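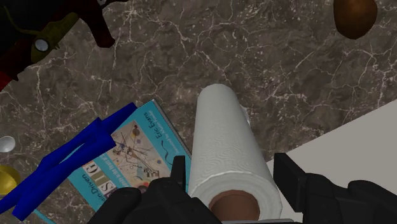
The kitchen at the Burkberg Grange Hall has one window, two sinks, and a pass-through counter where the paint has been worn down to bare wood by the forearms of people waiting for pie. On the first Thursday of every month from October through April, the lights go on in there a little after two in the afternoon, and by five-thirty there is a line out the door and halfway down the gravel, whatever the weather is doing.

I have been going to these suppers since I moved up the valley, which makes me a newcomer by local standards, and I still get a flutter in my chest when I come around the bend past the feed store and see the cars pulled up on the grass. There is something about walking into a warm, loud room full of people holding paper plates that sets me right for a week. My mother used to say that you could tell the health of a town by its potato salad, and while I never understood precisely what she meant (I suspect she was just defending hers, which had too much celery), I think of it every time I work my way down that long table.

The community supper is an old habit in this part of the country. The Burkberg hall was put up in 1871, and as far as the record books show, people were eating in it before the roof was finished. The earliest entries mention oysters, of all things, brought up by rail in barrels and stewed with milk. After that come the chicken pie years, the baked bean years, and a long stretch in which ham seems to have been served at every gathering whether or not anyone had asked for it. The books are kept in a glass-front cabinet by the coat hooks, and you are welcome to page through them while you wait, so long as your hands are clean.

What the books don't tell you is how close the whole thing came to stopping. A while back the suppers had thinned to a few dozen regulars, most of them past the age when lifting a roaster full of beans is a good idea. The furnace was going. The well had a taste to it. Jisdale, the next town over, had already let its supper go and turned its hall into storage for road signs, and plenty of folks figured Burkberg would be next. I remember one evening that winter when I ate my meatloaf in my coat, and so did everybody else, and we talked cheerfully about anything except the temperature.

The change, when it came, was so small that people still argue about what it was. Some will tell you it was the new furnace, paid for by a summer's worth of yard sales. Others say it was moving the start time up half an hour so that families with little ones could come and be home before the meltdowns began. I lean toward the bread. A bakery called Cho had opened down in the village, in the storefront where the shoe repair used to be, and it started sending up whatever was left at closing, still in the big brown bags. Word got around about the rye. People who had not set foot in the hall since their school plays began turning up with a covered dish in one hand and a stick of good butter in the other.

Last December the hall served 292 suppers in a single evening, a number so far beyond what the room was meant to hold that they ran three seatings and sent the overflow to eat on the stage, behind the half-drawn curtain, like a very relaxed theater company. I was up there myself, next to an upright piano with somebody's squash casserole sitting on the lid, and I have seldom had a nicer meal.

If you have never been to a supper of this kind, you might like to know how it goes. You pay at the door, into a cigar box, and you pay what you can. You put your dish on the table wherever there's a gap, and you try not to watch to see whether anyone takes any. There is a hot end and a cold end, and the molded salads live in between, in a sort of neutral territory. Coffee is in the tall urn. Dessert is guarded until the second bell, and I do mean guarded. Then you find a folding chair and sit down next to whoever is there, and this, I've come to believe, is the real point of the evening, because left to ourselves we would all sit with the people we drove in with.

I have sat next to a man who repaired church organs and a girl who wanted to tell me the plot of every book she had read that year, in order. I have sat next to two sisters who had stopped speaking over a property line and had been put at the same table by the simple arithmetic of empty chairs. They passed each other the rolls. I won't claim more for it than that, but they did pass the rolls, and one of them said the beets were good this time.

The food itself is a moving target. There was a season when everybody had just bought the same slow cooker and we ate an astonishing amount of pulled pork. Lately there are more lentils, and a noodle dish with sesame and cucumber that vanishes before the first seating is through. The old guard still brings the old things, thank goodness. There is a brown bread that comes steamed in a coffee can with the ridges printed on its sides, and a vinegar pie that tastes a good deal better than it sounds, and a pan of scalloped potatoes so reliable that the table feels undressed without it.

A few years ago the hall gathered all of this into a cookbook, spiral bound, with a plastic cover that wipes clean. It was printed by Rodance, a little shop that mostly does seed catalogs and wedding programs, and it holds 452 recipes, of which I would guess a fifth are bars. Lemon bars, date bars, seven-layer bars, and four separate versions of a thing called Jisdale Squares, each submitted by a household that considers the other three mistaken. I have made all four. I will keep my opinion to myself, as I still have to live here.

My own copy falls open to the corn chowder, where the page has gone soft and see-through with butter. I make it on nights when the hall is dark, usually in that long, muddy part of the spring after the last supper when everyone is busy with gardens and lambs and the ball field. It never comes out quite the same. The recipe says it serves forty and I have never been good at dividing, so I end up with far too much, and then I have to call down the road and ask who's hungry. Usually somebody is. They bring a chair if I'm short, and we eat at the kitchen table with the door propped open, listening to the peepers in the wet field across the way, and at some point someone always asks when the suppers start up again, although every one of us knows perfectly well that it's October.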